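Grultik Household Load Records: README

Version 3, February release

Summary

Grultik is a table of electricity and water readings for domestic dishwasher cycles, collected from homes in the Vidmar and Dastiditz districts. It holds 663 completed cycles from 100 households. Cycles that were stopped by hand are kept in a separate file, aborted.csv, with the same columns.

Files

- cycles.csv: one row per cycle
- power.csv: mean power in watts, one row per 10 seconds
- homes.csv: household size, tariff band, age band of the machine
- aborted.csv: see above

Times are local and written as HH:MM. A cycle that runs past midnight is filed under the day it began. Water volume is in litres, read at the inlet valve. Empty cells mean that no reading was received; zero is a real value.
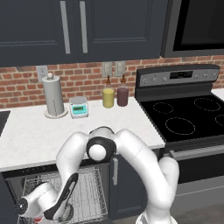 Fig. 1. Dishwasher with door lowered and wire rack exposed (computer rendering).

Known problems

In 186 cycles the inlet meter reported late, and the volume was filled in from the next reading. These rows have water_flag set to 1 and should be left out of any work on leaks. Two meter types were used, and their rounding differs. The column meter_type gives the type for each home. Programme names were typed in by residents and have not been tidied, so "eco", "Eco 50" and "economy" all occur.

Changes since version 2

Tariff bands recoded. Duplicate rows in power.csv removed. Column "temp" renamed "inlet_temp".

Credits

Metering: Radomir Mladenović. Cleaning scripts and this file: Panagiotis Nedeljković. Please cite the release by version number.

© Grultik project | Contact: Panagiotis Nedeljković | Back to top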